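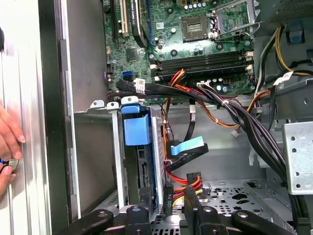 Is the old tower worth saving?

Every year before the holidays the Evik newsletter gets the same letter, worded a little differently each time. The reader has an old desktop computer in the basement. A brother-in-law says it could be "good as new" with a bit of memory and a fresh drive. Should they haul it down to the depot, or fix it themselves, or take it straight to recycling?

Our usual answer has been cheerful. Keep it going, save it from the shredder, and so on. I'd like to be less cheerful this year, having looked over the tally from the November drop-off at the Tollodov depot. We took in 123 towers. Of those, 27 went back out the door as working computers that somebody wanted. The rest were stripped for parts or sent on as scrap metal. I am told this is a good result. I would want to see what a bad one looks like before I agreed.

Part of the trouble is that people judge a computer by its case. The case is steel and will outlive most of us. A few scuffs on the front tell you nothing, and neither does a nice clean one. What counts is inside, and quite often what counts is missing. Towers come to us with no drive, or with no processor, which the owner may have sold or moved to another machine years ago and forgotten about. An empty socket isn't a death sentence, but somebody has to find a chip that fits that exact board, and the cooler to go on top of it, and by then you've spent an evening and some money on a computer that was middling when it was bought.

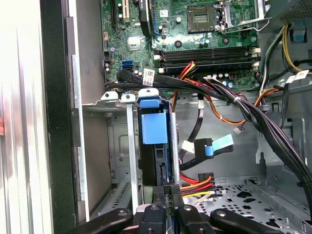
Then there are the cables. Old towers are full of them, fat bundles held with zip ties, power leads in red and orange and yellow, small plugs that don't seem to belong to anything. Many people pull out the lot and mean to sort it out later. Please don't. Take a picture with your phone before you touch anything, and another from the other side. Cut a zip tie only if it's in your way, and use proper flush cutters, not the kitchen scissors. I've seen what the kitchen scissors do.

I'm also doubtful about the upgrade bundles. The Ovier one is the one we're asked about most: two sticks of memory and a small drive, in a box with a lightning bolt on the front. There's nothing wrong with the parts. But the box says "fits most desktops," and "most" is carrying a heavy load there. Memory comes in several generations and they don't mix. The notch is in a different spot, and if you find yourself leaning on the stick to get it in, you've bought the wrong kind. Read the label on a stick you already have, or look up the model of the board, and then go shopping. The bundle has a return window, though you'd be surprised how few people keep the receipt.

A sensible order of work, if you insist on having a go:

1. Unplug the cord at the wall, hold the power button in for a few seconds, and then leave the thing alone for a while.

2. Lay the tower on its side on something flat and solid. Carpet is a poor choice. So is the dining table, unless you don't mind the scratches.

3. Take the side panel off and put the screws in a saucer.

4. Look before you buy anything. Is there a processor? Is there memory? Are the small round capacitors on the board flat on top, or have they bulged? Bulged ones mean you can stop right there.

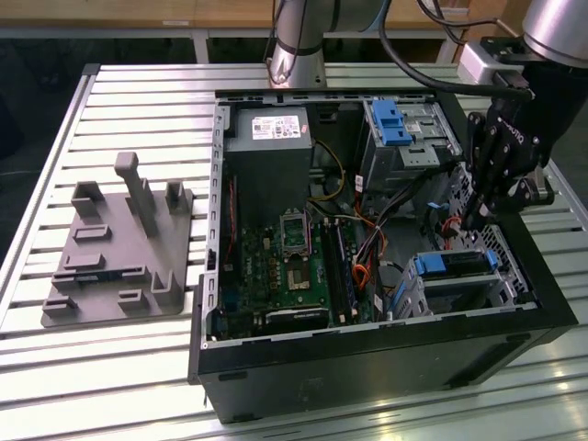
What the depot will and won't take

We will take complete towers, in any state, and bare cases if you bring them yourself. Loose boards are fine in a paper bag or a shoebox. We won't take power supplies that have been opened. If yours has been opened, I don't want to hear the reason, and please don't open another.

Drives are a sore point. The sign at the counter says they are wiped "to a professional standard," and I've asked twice which standard that is. The answer was that it is a professional one. So my own advice, which isn't depot policy, is to take the drive out at home. On many of the bigger office towers it sits in a tray held by coloured plastic tabs, and you won't need a screwdriver. On others you will. Keep it in a drawer, or bring it along and ask to watch it go through the crusher.

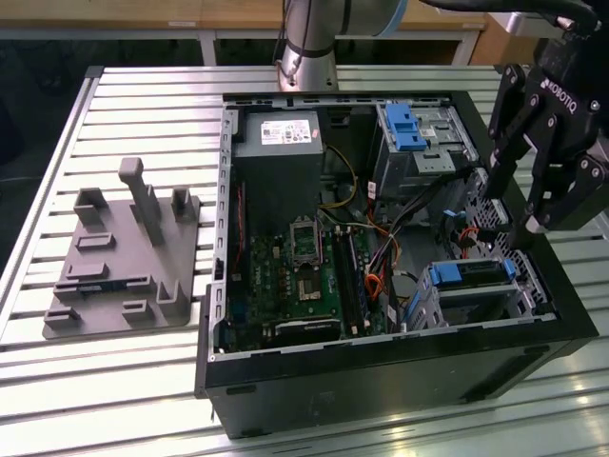 An opened tower on the bench, side panel off and processor socket empty.

About the Rastogi grant

Several members have asked what became of the $2,000. It was spent on hand tools, anti-static mats, a second multimeter and better lights over the sorting tables. The lights are a real improvement, I'll grant that. Whether they lead to more working computers is another matter, and I've asked for the same tally to be kept at the next drop-off so we can compare.

The depot's last intake day before the break is 2024-12-15. Use the side door and bring the power cord if you still have it.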